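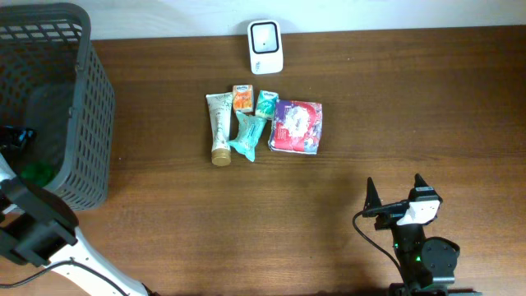

Jamside sorting station: cream tube, cartons and packets on the table, basket at left.

FOR IMMEDIATE RELEASE

Sisay pauses Jamside two-arm stations over gripper restart fault

BIREN, October 26, 2018 - Sisay is asking all customers running the Jamside tabletop sorting station to stop using it in automatic mode, effective now. A fault in the control software can cause a gripper to close on its own after a stop has been cleared. One minor injury reported so far, a pinched finger at a customer site in Bornard. Skin not broken, operator back at work the same shift.

The pause covers 34 stations. Another 40 in the field run the older controller and are not affected. Customers with an affected station have been called or emailed this morning. If you haven't heard from us and think you should of, call the service desk.

What happens. An operator presses stop while an arm is part way through a pick. The arm halts, as it should. Operator reaches in, clears the item, resets. On an affected station the controller may still be holding the last grip command, and when the reset goes through the jaws shut before the arm moves. No warning tone. The indicator light stays green the whole time, so the light is not to be relied on as a sign the gripper is safe to touch.

Logs from customer sites show 13 of these events going back to July. Most happend with small, slippery goods, wrapped packets and tubes especially, where operators reach in more often.
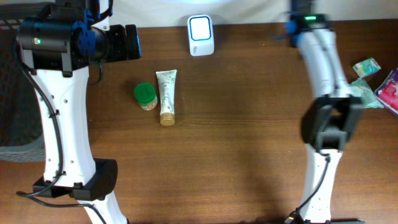 Both Jamside arms at the table, with a cream tube and a green-lidded jar between them.

"We had the first log in July and read it as a dropped item. It was a grip command. We should have caught it then and we didn't," said Mirjam Marti, head of product safety at Sisay. "The person in Bornard did everything by the book. The book was wrong."

Ebise Negussie, who leads the controls team, said the fault has been reproduced on the bench in Biren with jars, tubes and soft packs. "Stop late in the close, reset fast, and you get it. Not every time. Often enough."

What customers should do today

Switch the station to manual. Do not clear items by hand with the arms powered. Cut power at the wall switch, wait for both indicator lights to go out, then reach in. Tape over the reset button if more than one shift uses the station. Do not install the earlier software yourself, it has a different problem with the left arm and we do not support it.

Keep the logs. Please do not wipe them, even if the station seems fine. Service will collect them by remote link or on a stick.

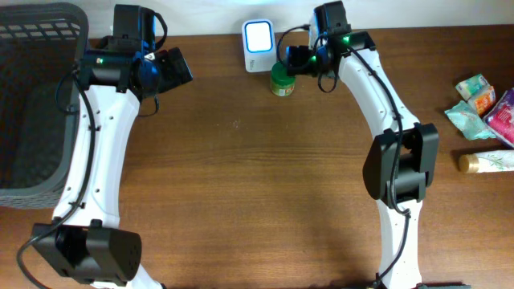

Fix and timing

A software update is in test. It clears the held command at every stop and adds a 2 second delay with a tone before either gripper can move. Alois Ruchti, service manager, will have the visit schedule out to customers early next week, Bornard first. Updates are free of charge and so is the visit. Stations go back to automatic only after a technician has signed off on site, no remote sign-offs.

Sisay will publish the full fault report once testing is finished. No date for that yet.

Customers who rent their station will not be billed for the days it is paused. Credit shows up on the next invoice, no need to apply.

About Sisay

Sisay builds tabletop handling stations for small packaged goods. Offices and workshop in Biren.

Press contact: Keabetswe Van der Merwe, Sisay communications
Service desk: number is on the label under the table edge of every station, or ask your account contact

###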